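Review: Skanbridge Walker Boot, Tall Version

Posted 21 Sep 2022

I wore the Skanbridge tall walker boot on my left leg for most of last winter after an ankle fracture that was treated without surgery. The clinic gave me the choice between this one and the shorter Nowakowski boot. I took the tall one on the fitter's advice and paid 30 dollars more than the insurance covered.

Fit and sizing

The size chart goes by shoe size only. Mine put me in a medium, and the foot part was fine, but the shell was loose at the calf until I filled the air cells. There are 4 of them, two at the ankle and two higher up, each with its own valve. You can set them separately, and that helped on days when the swelling was worse in the evening. The bulb pump is small and takes 20 squeezes or so to fill one cell from flat.

The straps are wide and easy to undo with one hand. The lowest one wore out first. By November the hook side was full of lint and I had to clean it with a comb every few days.

Walking in it

The sole is a rocker shape and the boot adds height, so your other hip will notice. I bought the Kaltedholm shoe lift for the good foot after a week and wish I had done it on the first day. On flat floors the walk is close to normal once your doctor allows full weight. Stairs are slow. Wet tile is not safe in this boot — the tread is too shallow.

My step counter says I managed 1177 steps on the first day I was allowed out without crutches. The boot did not rub, but the shin was sore where the top edge of the liner sits. A long sock folded over the edge fixed it.

Cleaning

The liner comes out and can be washed by hand. It took a full day and night to dry, and a second liner is sold separately. Donstead sells one that fits and has a softer heel, though the color does not match.

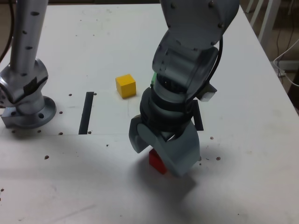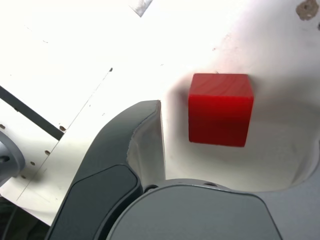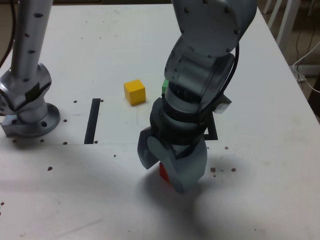 Red cube between the two gripper fingers:
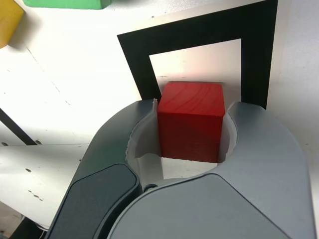 Good and bad points

Good: separate air cells, firm shell, straps that are easy to reach, parts you can order one at a time.

Bad: heavy, slippery on wet floors, lint in the hook strips, no spare liner in the box, sizing that ignores the calf.

I would pick it again for a lower leg or ankle injury where the doctor wants the shin held as well. For a toe or midfoot problem the shorter Nowakowski is lighter, and you can sit in a car with it much more easily. Ask to try both on before you leave the clinic, with the sock you plan to wear.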